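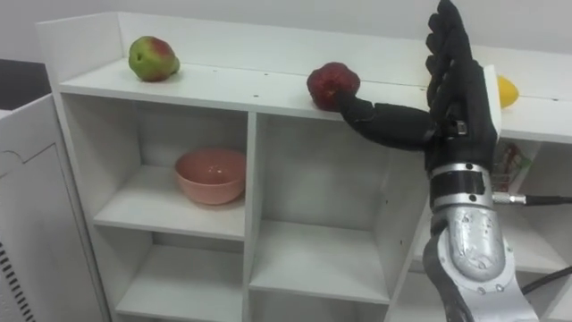
Spectators at the Nurdale course should choose a viewing position before play begins. Stand behind the ropes, at least 32 yards from the line of play. Pack a light snack – an apple will do – and keep both hands free near the tee.
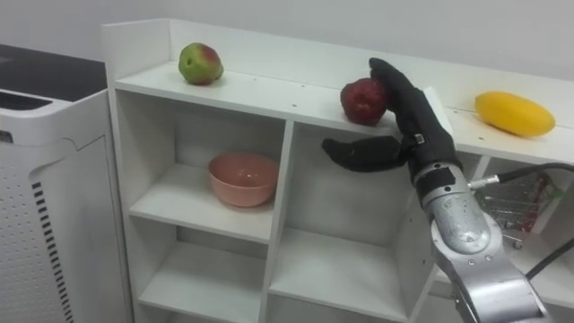
Nurdale, March 6, 2021

1. Face the player until the ball has landed.
2. On hearing "Fore," turn away and cover the head with both arms.
3. Report any injury to a marshal at hole 3 or hole 6.
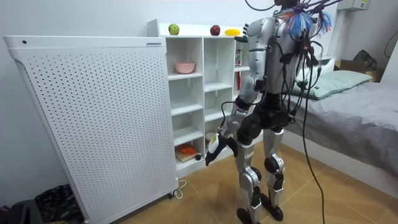
*Shelving unit with fruit along the top.*

Marshals will direct spectators between holes.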